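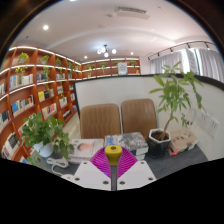 Last updated 2019-12-30

Mahnaz Ghaffari
Thread on plants and books sharing one table. Mostly notes to myself, posted in case they help someone with the same layout.

1/ The table has a gray top with a dark gray fabric over it. The fabric stays. It hides rings, stops pots from sliding, and can go in the wash. A bare top shows every drip.

2/ Money tree, black hexagonal pot with a white rim. It leans right. A lean in a thin trunk comes from uneven light. Fix: quarter turn every time you water, same direction every time. Expect no visible change for months.

3/ Do not stake it to correct the lean. I tried that on an earlier one. The stem straightened below the tie and kept leaning above it.

4/ Pothos in the round white pot, left side. The vines are now over the table edge. I let them drop until they reach chair-seat height, then cut just below a node. Cuttings go in a glass of water on the kitchen sill.

5/ Watering. Both plants get checked with a finger, second knuckle deep. Dry at that depth: water. Damp: leave it. In December the interval here stretches a lot. The radiator pulls moisture from the top inch and the rest of the pot stays wet.

6/ Books next to pots. The risk is runoff, so I carry the pots to the sink, water them there, drain for 32 minutes, and carry them back. The number is whatever my oven timer was last set to. It works.

7/ Stacking. Large hardcovers flat, widest at the bottom, spines facing the same way. A flat pile is easier on heavy bindings than a loose row where everything slumps. Beige and tan covers fade too, just less obviously than the bright ones.

8/ Pile height limit: whatever I can lift with one hand. Past that I stop taking out the bottom book and it may as well be in storage.

9/ The white hardcover on its own is the one being read. One book out at a time. White covers pick up fingerprints, so wipe with a dry microfiber cloth only. No sprays.

10/ Cords. The white one is coiled loosely below the pothos. Never wind a cord tight around your hand, it kinks near the plug. Keep it clear of the pot when watering. Next job is a clip under the table edge.

11/ Chairs: tan-brown, vertical stitching. Dust collects in the channels. Soft brush, top to bottom, then a barely damp cloth.

12/ Still open: whether the money tree needs a bigger pot in spring. I will check the roots then and add to this thread.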